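Ivari 18 Dehumidifier for Workrooms and Basements
Made by Trovurik. Sold with one filter and one drain hose.

The Ivari 18 is a quiet dehumidifier for rooms where people work during the day. It takes up to 18 liters of water per day from the air and it can stand close to a desk or a bench without disturbing a conversation.

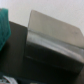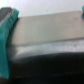
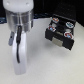
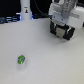 Paper, cardboard and tools do not like humid air. Labels come off, drawers get stiff, and boxes on the lower shelves start to smell. In most rooms it is enough to hold the humidity near the middle of the scale, and the Ivari does this by itself after you set the wanted value. When the value is reached, the compressor stops and only the small fan continues to turn at low speed.

What is in the box
Dehumidifier Ivari 18
Air filter, washable (already mounted)
Drain hose
Four casters with screws
Printed guide in English

Water tank and drain
The tank holds 5 liters. It pulls out from the front and has a handle and a lid, so it can be carried to the sink without spilling. When the tank is full, the unit switches off and a red lamp comes on. If you do not want to empty the tank, connect the hose to the outlet at the back. The hose must go down all the way to the floor drain. The unit has no pump and cannot push the water up.

Before the first use
Please let the unit stand upright for 20 hours if it was laid on its side during transport. The oil in the compressor needs this time to flow back. We receive many questions on this point, mostly from customers who collect the unit with their own car.

Leave a free space behind the unit and do not put it under a curtain. The air goes out at the top.

Cleaning
Wash the filter every month with lukewarm water and let it dry in the shade. In July and other humid months, look at it more often. The housing is wiped with a soft cloth - please no alcohol and no scouring powder. After about 4,000 hours of running we recommend a check of the fan bearing, which any Brolari service point can do.

Limits
The Ivari 18 is not made for unheated garages in winter. In cold air it defrosts very often and takes out little water. For such rooms we suggest the Campbell model, which works without a compressor and is lighter, but uses more electricity.

Delivery
The first series is sold out. The next units leave the warehouse on 6th November, and orders are sent in the sequence they were paid. Spare filters and hoses are in stock now. Casters can also be ordered separately - please write if your floor is wood or tile, there are two kinds.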